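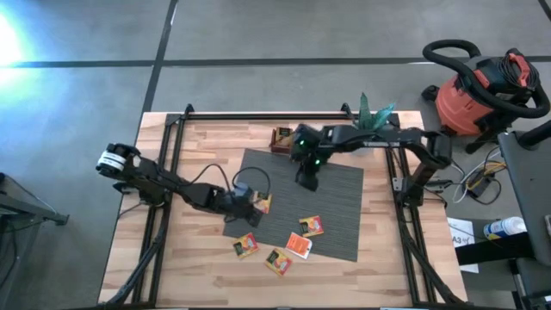
Zweiarmzelle bei Gasteo, graue Matte, kleine Päckchen. Foto: Yiran Peng

Drucken | Per E-Mail senden

Meinung: Wer die Kabel vergisst, braucht keinen zweiten Arm

Von Yiran Peng, 6/22/24

Wieder so ein Prospekt auf dem Tisch. Skilurard, zwei Arme, "in einem Tag produktiv". Mag sein. Und am Tag 30?

Ich betreue in Drestusstead eine Zelle, zwei schwarze Arme am Aluprofil, Holztisch, Matte drauf. Sachets greifen, Tütchen im Teebeutelformat. Klingt nach nichts. Ist aber die Aufgabe, an der man sieht, ob jemand seine Zelle pflegt oder nur einschaltet.

Beispiel Kabel. Am linken Arm steht die Leitung im Bogen über den mittleren Gliedern bis zum Handgelenk. Sieht schlampig aus, jeder Besucher will da einen Kabelbinder drum. Bitte nicht! Zu stramm verlegt, und das Handgelenk zieht bei jeder Drehung am Stecker. Im Mai hatten wir genau das, 19 Aussetzer in einer Schicht, und die Firma Feng wollte uns einen neuen Servo verkaufen. War der Stecker.

Oder die Matte. Liegt leicht schräg, die nächste Folie rutscht drüber, schon sucht der Greifer an der falschen Stelle. Anschlagwinkel aufs Holz, zwei Schrauben, fertig. Fordere ich seit Monaten, kommt angeblich im nächsten Quartal.

Gasteo rechnet uns gern die Griffe vor, 3276 bis zur Wartung. Schöne Zahl. Woher, sagt keiner. Folienabrieb, Staub in den Fingern, Spiel in den Gelenken, das richtet sich nach keiner Tabelle. Ich wische die Finger jeden Morgen ab und bewege beide Arme einmal langsam von Hand durch, stromlos natürlich. Dauert über 2 Minuten, mehr nicht. Steht in keinem Wartungplan.

Grüne Lampen am Greifer heißen für mich übrigens nur: Strom da. Über die Mechanik sagen sie garnichts.

Also, liebe Einkäufer: fragt beim nächsten Angebot nach der Kabelführung und wer morgens den Lappen in die Hand nimmt. Und schreibt die Stunden dafür ins Budget, bevor der Arm bestellt ist.

Kontakt | © Gasteo | Nach oben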